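Progress report to the Hakton small projects fund
Project: Nel, a hand-held gripper for learning bench tasks
Site: Gruvuletti shared workshop
Reporting period: to the end of December
Submitted by: Teresa Coughlan, project lead

1. Summary of progress

The grant supports the design and assembly of two hand-held grippers and the collection of a first set of recordings with them. Both units have been assembled. The first is in regular use. The second is complete except for its trigger spring, which is being replaced with a softer one after members reported hand fatigue during long sessions.

Recording work began later than planned. The delay was caused by the finger mounts, which were printed 2 mm too narrow and had to be made again. The corrected parts were fitted on a Tuesday evening and have given no further trouble.

2. Work against milestones

Milestone A, mechanical assembly: complete for unit one, open for unit two.

Milestone B, marker tracking: complete. Tracking is lost when the operator turns the wrist sharply, and a short note on this has been added to the operator guide.

Milestone C, recordings: in progress. The target is 1000 usable recordings. Thirteen sessions have been held, and the files are being checked by Grurnura, our partner for data storage, before any totals are reported.

Milestone D, work on curved and confined equipment: started. Operators are practicing slow approaches to a large dome-shaped instrument with a rest at its center. Its smooth, pale inner surface offers few features for tracking, and the space near the rest leaves little room for the wrist. 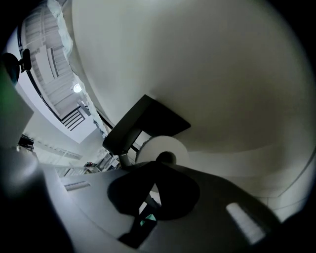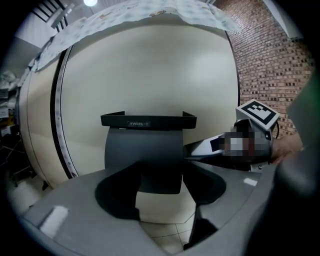

3. Expenditure

Spending remains within the approved budget. The cost of reprinting the finger mounts was met from the materials line. No transfer between budget lines is requested.

4. Plans for the next period

Fit the new spring to unit two and release it for general use.
Complete the file check with Grurnura and report the number of usable recordings.
Revise the operator guide to cover work in confined spaces.

The project requests no change to the end date.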